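Twin-drum washer: musty smell from the upper drum only
Posted in Laundry & Cleaning - Tuesday, January 11, 2022

Samer Mansour
I have a white washer with two front-loading drums in one cabinet, a large one on top and a small round one underneath, each with its own door. The upper drum smells musty when the door is first opened. The lower one does not. Both are on the same drain hose. I run the upper drum four times a week, mostly at cold settings, and the lower one perhaps once. Detergent is Pratura liquid, filled to the line on the cap. I have run one empty hot cycle with no change. Is the drain at fault, or the drum?

Bilal Awad
If the hose were the source I would expect the smell in both drums, although that depends on whether they share a pump. Check your manual for this. Start with the gasket.

The upper gasket is a thick rubber ring with a fold on the inside. Water, lint and detergent residue collect at the lowest point of the fold. Pull the lip toward you with two fingers and wipe the full circle with a damp cloth, then a dry one. Use a soft toothbrush at the bottom. Do not use anything with a metal edge.

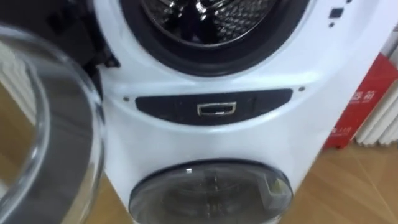 Sindora wrote that the gasket is only half of it, and that cold washing with a full cap of liquid will bring the smell back within weeks no matter how well the rubber is wiped. Her advice was to halve the dose, run one hot load a week and leave the door open between loads.

I agree on the dose. The line on the cap is usually meant for a full, heavily soiled load. On the door, fully open is best, but a gap of a hand's width is enough if the room is narrow. Wipe the inside of the glass as well, particularly the lower part of the bowl, where a film builds up.

After the gasket, do the drain filter. Switch off at the wall, put a shallow tray under the filter cover and open it slowly. Mine took 17 minutes including the mopping.

Chamoun
had the same thing, was the filter. there was a sock in it

Samer Mansour
Gasket wiped, a good deal of gray residue in the fold. The manual lists a separate pump for each drum - so the shared hose tells me little. Filter is next. I have cut the detergent to half and will report in March.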